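3.2 Planning purchases in simulation

The most exciting part of this project for a small lab is that we could try out a shopping list before spending a cent. Our first list called for two arms, two grippers, a wheeled base and a spare set of fingers. Marlene Sutherland loaded each item into Vuseo, our simulator, and ran the Kiltska household tasks with every mix of parts that fit the budget. In all we ran 1253 trials across 56 room layouts, and the cost of each mix was logged next to its score.

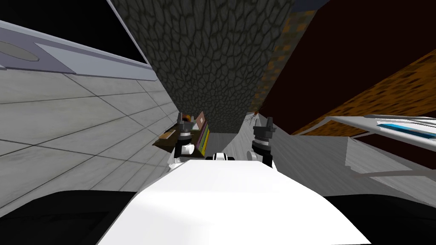 Figure 4. Simulated two-gripper robot in a furnished layout, both grippers open.

Rooms like this are where a budget gets tested. The second arm is the largest single line on our list, and we had planned to put it off for a year. The trials changed our minds -- tasks that need one hand to steady and one to lift made up 305 of the runs, and a single arm did poorly on nearly all of them.

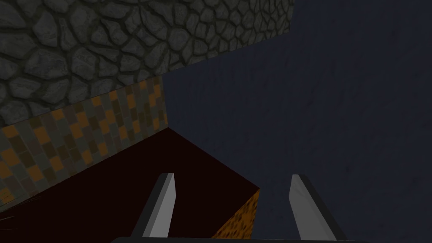
Fingers are a much smaller cost, and we were surprised by how much they matter to the plan. Lapointe and Trolia both offer sets that fit our grippers, so we modeled several shapes before asking for quotes. The flat, blade-like fingers with slanted tips, seen over the dark block, are the plain style we now use as our baseline. They leave a wide open gap for the approach, and a lab can keep spares on hand without a new budget request. We set aside 60 percent of the parts money for arms and split the rest between fingers, cables and repairs.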